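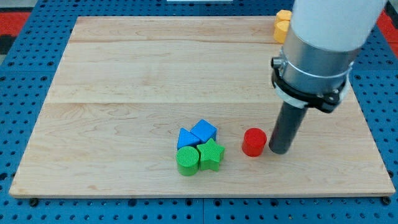 Keeping the block cell running

I went over to Sisteton expecting a tour of the whole lab and ended up spending most of the afternoon at one table. Fine by me! It's the block table – a wood board on blue pegboard, one arm, a handful of colored shapes – and I wanted to hear from the technician who looks after it, the one who gets the message when it starts missing.

"Everybody asks about the arm," she told me before I'd even sat down. "The arm's the easy part. Ask me about the board."

So I asked about the board. It's the third one they've had on there. The first was painted, and the paint wore into shiny patches where the blocks got pushed the most, so a cylinder would drag in one spot and skate in the next. She had the current one made at a shop in Brekke and left the wood pale. She wipes it with a dry cloth and that's all it gets. I asked about oil or wax and got a look.

The blocks are simple stuff: cubes, cylinders, a triangle, a star. The arm comes down with a plain round rod on the end and nudges them into groups by color or by shape, whatever the job is that day. There's no picking up at all, only pushing, which I hadn't really thought about until I was standing there. If the rod is too high it rides over things, and if it's too low it scrapes.

"I set the height with feeler gauges, same as you would on an old engine," she said. "I check in the middle and then at the corners. The middle is always good. The corners are where I earn my money."

When a corner is off she doesn't touch the program first. She gets down and looks at the board, then at how the bracket sits on the collar above the rod. The bracket can creep after a hard bump (somebody sends a bad move, the rod meets the wood, everyone winces), so she keeps a pencil line across the joint. If the two halves of the line don't meet, she loosens the clamp, turns it back, snugs it up and runs the height check again.

I wanted to know how often that happens. She pulled out a spiral notebook, an actual paper one, and flipped back to December. Run 1438 had a note beside it saying "rod low, back corner." Run 1478 said "rod low AGAIN" with a lot of underlining. In between she'd swapped the clamp screw for a longer one, and she blames herself for that. "It bottomed out before it was tight. It felt tight. I went back to the short one and it's been quiet."

A full check takes her 9 minutes if the coffee's already made. She does it before the first run of the day and once more if anybody has moved the table. She'd like the table bolted to the floor, but the building in Sosstead where the group used to be had better floors for that, and she's still a little sore about the move.

What would she change, given the money? I figured she'd say a newer arm.

"A second rod, already mounted in its own bracket," she said. "Then I could swap the whole piece and fix the bad one at my bench, sitting down, with a decent lamp."

She's got a drawing of it taped inside the notebook. The Grernton people have promised her a quote, and she's calling them again on Thursday.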